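Trirko公司仓储湿度改造项目阶段进展报告
报送:项目资助方管理办公室 编制:Ngọc Lâm 日期:2018-06-17

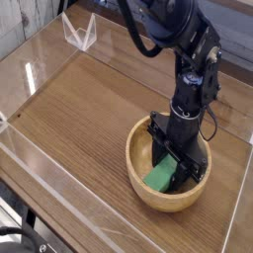

本报告覆盖项目第二阶段,即Plakcombe库区除湿系统的安装、调试及首轮数据采集。第一阶段的现状勘测已于4月报送,本报告不再重复,仅在数据对比处引用。

一、工程进度

Plakcombe库区共分南北两个库房,主要存放纸质档案和装订成册的图纸。北库房除湿机组、风管及冷凝水排放管线已全部安装完毕,单机试运行通过。南库房机组已就位,风管安装完成,排水管线因地坪标高与原图不符需重新放坡,尚未接通。原图标注该段地坪为平坡,现场复测发现向东侧墙有反坡,若按原设计施工,冷凝水会在管线中段积存。修改图已由Nutsugah设计室出具,土建单位正在按修改图施工。

门封更换工作已完成。原有橡胶门封老化程度不一,其中西侧两樘门的门封在底部已脱胶,此次一并更换为同规格产品。门体本身未做改动。

二、监测数据

全库区布设温湿度记录仪67台,每15分钟记录一次。截至本报告编制时,北库房数据连续,南库房有2台记录仪因电池仓接触不良出现断点,已更换,断点时段的数据在统计中剔除,未作插补。

北库房机组投运后,相对湿度日均值由勘测阶段的高位降至设定范围内,设定上限为55%,下限为45%。靠近装卸口的测点波动仍明显大于其他测点,开门作业期间读数上升较快,关门后恢复较慢。初步判断与该处送风口朝向有关,拟在下一阶段调整导流叶片角度后复测。

南库房目前仅有本底数据,不作评价。

三、档案搬移与复位

安装期间,北库房靠风管一侧的档案架需临时腾空,共搬移档案盒327个,暂存于同层备用间。搬移前逐盒登记架号、层号及盒脊编号,复位时按登记表核对。目前复位工作已结束,核对无缺失。有少量盒体底部受潮变软,已换新盒,旧盒标签揭下后贴于新盒内侧,盒脊另行打印。

抽查中发现部分图纸边缘有浅色霉斑,位置集中在最下层。相关图纸已单独隔离,送修复室评估,评估意见收到后另附。

四、经费使用

设备采购费已按合同节点支付,安装费支付至北库房验收节点。南库房排水管线修改产生的费用列入预备费,不增加总预算。运行电费目前由库区日常经费承担,是否在项目内列支,请资助方明确。

五、存在问题

1. 南库房排水管线修改影响机组调试,该库房验收时间需相应顺延。
2. Trornov公司提供的机组控制器说明书与现场固件版本不一致,除霜周期的参数含义有出入。已去函要求提供对应版本,暂按出厂默认值运行。
3. 记录仪校准证书尚缺一批,供货方答复随下批到货补齐。证书到齐前,相关测点数据标注为“待校准”。

六、下一阶段安排

完成南库房排水管线施工及机组调试;调整北库房装卸口送风方向并复测;完成全部记录仪的校准核对;编制运行维护规程初稿,内容包括滤网清洗周期、冷凝水盘检查和超限报警的处置流程。运行维护规程初稿完成后先交库区管理人员试用,按试用意见修改后再行报送。

附件:北库房测点布置图、设备开箱验收记录、档案搬移登记表。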